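コラム > 教育とロボット > 学生プロジェクト
カテゴリ:オピニオン/大学・高専の実習
最終更新:4月

学生ロボット競技は成功率の定義を先に決めるべきである

学生によるマニピュレーション競技の講評を担当して9年になる。双腕と多指ハンドを使った卓上作業の部門は年々参加が増え、この春のJerkby杯では、容器から容器へ中身を移す「注ぎ」が必須課題に加わった。課題の選定には賛成である。一方、採点規則と、それに合わせて学生が書く報告書には不満がある。

不満の中心は成功率という語の扱いにある。今回の報告書のうち、成功の判定条件を本文に明記したものは少なかった。多くは「成功率」と書き、数値を一つ置いて次の節に進む。注ぎ課題の場合、成功とは何を指すのか。ボトルの口がビーカーの縁の内側に入れば成功なのか。目標量の何パーセント以内に収まれば成功なのか。卓上に一滴こぼれた試行はどちらに入れるのか。定義が三つあれば成功率も三つある。順位表に並べられた値は、互いに比較できない量である可能性が高い。

競技規則にも責任がある。Jerkby杯の規則書は、注ぎ課題について「内容物を受け容器に移すこと」としか定めていない。審判は目視で判定し、迷った場合は協議する。この方式は当日の進行には都合がよいが、学生が研究室で行う事前試験には使えない。審判のいない深夜の実験室で、判定者は操作者本人である。操作者本人の判定は甘くなる。これは性格の問題として扱うべきではなく、手順で抑える種類の誤差である。

私が講評で繰り返し引いたのは、Drustbridge班の記録である。この班は全868試行を一行ずつ表にし、各行に初期姿勢、把持の成否、口先の位置ずれ、受け容器の質量変化、こぼれの有無を記入していた。最終順位は中位だった。しかし、この表があれば第三者が後から別の定義で成功率を計算し直せる。実際に計算し直してみると、「こぼれなし」を条件に加えただけで、把持の改良前と改良後の順位が入れ替わった。改良後のハンド制御は把持が速くなったかわりに、手首を傾ける終盤で口先がぶれていたのである。単一の成功率だけを残していれば、この班は劣る制御を採用した理由を説明できなかったはずだ。

反論は予想できる。第一に、手間がかかるという反論である。質量の測定には電子天秤が要り、一試行ごとに読み取りの時間が入る。だが3,000試行を定義なしに積むより、25試行を同じ手順で測るほうが、少なくとも何を測ったかは言える。25試行で統計的に強い主張はできない。それも報告書に書けばよい。試行数の不足は読者が割り引いて読めるが、定義の欠落は割り引きようがない。

第二に、学生の競技にそこまで求めるのは酷だという反論がある。私は逆の立場をとる。企業に入れば納期と仕様が先に決まっており、判定条件を自分で設計する機会はむしろ減る。何をもって作業が終わったとみなすかを自分で決め、紙に書き、その条件で不利な結果が出ても差し替えない。この訓練は学生のうちにしておくのが安い。

第三に、多指ハンドは個体差が大きく、細かい測定をしても再現しないという意見を、参加校の指導教員から聞いた。再現しないのであれば、その幅を測るのが先である。指先の摩耗、ケーブルの取り回しによる手首の負荷、卓面とアームの位置合わせのずれは、いずれも記録できる。Bilyk班は試験の開始前と終了後に同じ基準姿勢をとらせ、指先位置の差を残していた。作業としては数分である。この差が大きい日の試行を別に集計するだけで、ばらつきの一部は説明がついた。

動画についても一言述べる。提出物に動画を求める規則は残してよい。ただし現在の規則では最良の一試行を提出すればよく、学生は当然そうする。連続する9試行を編集なしで提出させ、失敗も含めて表の行番号と対応させる形に改めるべきである。審査側の視聴時間は増えるが、報告書の数値と映像が照合できる利点のほうが大きい。

左右の腕の役割分担も、報告書では曖昧にされやすい。注ぐ側の手だけを論じ、他方の手については「待機」と一語で済ませる例が多い。待機中の手の位置は干渉回避の余裕を左右し、影を通じて視覚認識にも効くことがある。Stimari班は待機姿勢を二通り用意して比べ、検出器の誤りが一方に偏ることを示した。地味な付録だったが、今年読んだ中では最も情報量が多い二ページだった。

次回の規則改定に向けて、私は次の条文を提案した。事前試験の報告には、成功の判定条件、判定者、除外した試行の数とその理由を記載すること。記載のない成功率は採点の対象としない。厳しすぎるという声が出ているので、初年度は減点にとどめる案も併せて出してある。

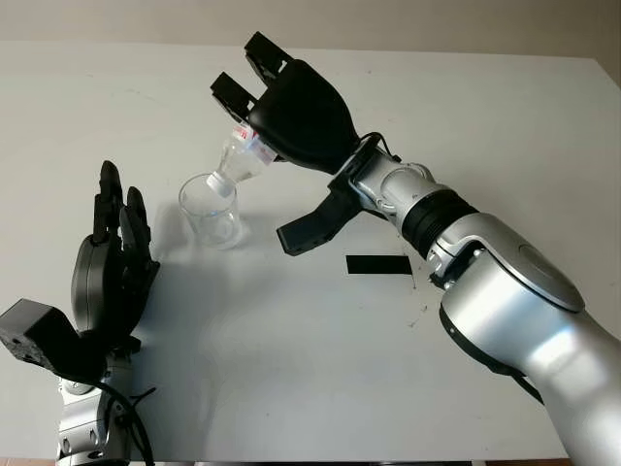 事前試験では、把持に失敗して注ぎに至らなかった試行も母数に含めるべきか。
含めるべきである。課題全体の成功率の母数には開始した全試行を入れ、注ぎ動作だけを評価したい場合は、把持成功後の条件付き成功率として別の欄に書く。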